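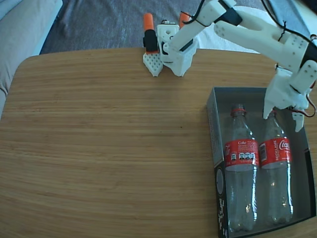 Two empty Coke bottles, side by side in an open box.

My pre-closing inspection checklist, with comments
4 min read

I bought the little house on Sevier in November and my lender, Gaillard, wouldn't release the last of the money until the place passed a safety check. It's a renovation mortgage, so they hold part of it back and let it go in draws. I'd never done one before and I made a mess of the first visit. So this is the list I use now, with my notes under each item, and you're welcome to copy it. Updated 20 August 2026.

Smoke and CO alarms — PASS
Every bedroom, the hall outside the bedrooms, and each floor. Press the buttons yourself before the inspector does! Mine all chirped except the one in the basement, which had no battery in it whatsoever. Write the install date on the back while you're up the ladder.

Handrails on stairs — FAIL, then PASS
The basement stairs had a rail that wobbled if you looked at it. The inspector wrote it up and the draw got frozen. New brackets, one afternoon, plus a re-inspection fee that came out of my pocket. Check whether your loan lets you roll that fee in (mine didn't, and I asked twice).

Outlets near water — PASS
Kitchen, bathroom, laundry, outside. Bring a plug-in tester and trip each one. If the reset button feels mushy, replace it now.

Electrical panel — PASS WITH COMMENT
Labels have to be readable. The old owner had written "misc" on four breakers. My lender's form wants the panel photographed open and closed, so clear whatever you've stacked in front of it.

Water heater — PASS WITH COMMENT
Relief valve and discharge pipe both there. The inspector wanted the pipe to end closer to the floor, and let me fix it without coming back as long as I sent in the receipt.

Roof and gutters — NOT CHECKED
He only looked from the driveway. If your appraiser flagged the roof, get your own roofer's letter, and get it dated after the appraisal. Mine was dated before and the underwriter sent it straight back.

Insurance on file — FAIL, then PASS
Okay, it's paperwork, but it held me up longer than the handrail. The lender has to be named on the policy exactly as the loan papers have it. Beril Çetinkaya at the Sandisham branch caught that mine was missing half the name, and she was lovely about it.

Permits closed out — PASS
My electrical permit is number 2226 and I can now say that in my sleep. A permit that's been issued is still open until the town signs it off, so ask for the sign-off page.

Holdback amount agreed — PASS
They kept $500 for the porch step. I got that in writing, along with what "done" means, and I'd do the same again.

Still open on my list: the porch step, and a second bid on the gutters. I'll add comments once the final draw comes through.

Contact: use the form on the Skandance home loans diary | © Skandance | Back to top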